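Wood and Its Grain: A Guide for Young Readers

Last updated: May
Shares: 31 | Comments: 815

Wood is one of the oldest materials that people use. It comes from the trunks and branches of trees, and it keeps a record of how each tree lived.

How does a tree make wood?

Just beneath the bark is a very thin layer called the cambium. In warm months it grows quickly and makes pale, light wood. Later in the year it slows down and makes wood that is darker and harder. The two together form one ring, and in countries with cold winters a tree usually adds one ring every year.

The oldest oak in Stestard Wood fell in a storm, and staff at the Dunden Museum of Trees counted 815 rings in its trunk. Some trees elsewhere in the world have lived for over 3,000 years.

What is grain?

Wood is made of tiny tubes that once carried water up from the roots. These tubes mostly run the same way as the trunk. When a log is sawn into boards, the tubes and rings show on the surface as lines and streaks. This pattern is called the grain.
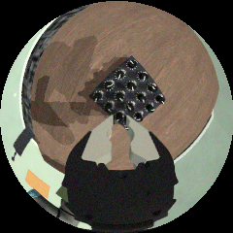
Fine, streaky grain on a brown tabletop, with lighter and darker lines.

Grain matters to people who make things. Wood splits easily along the grain, but it is much harder to break across it. A carpenter will look closely at a board before cutting it — a chair leg cut the wrong way may snap.

No two boards have exactly the same pattern. Knots are the round marks left where a branch joined the trunk, and the grain bends to pass around them.
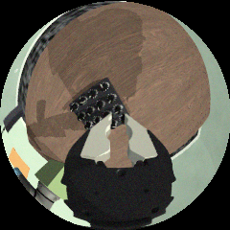 Try it yourself: make a grain rubbing

1. Find a piece of rough, unpainted wood. Ask an adult to check it for splinters.
2. Lay a sheet of thin paper on top and hold it still.
3. Rub gently with the side of a wax crayon until lines appear.
4. Write the name of the wood on your paper, if you know it.

The museum's Skistness gallery displays 1,634 rubbings made by school pupils.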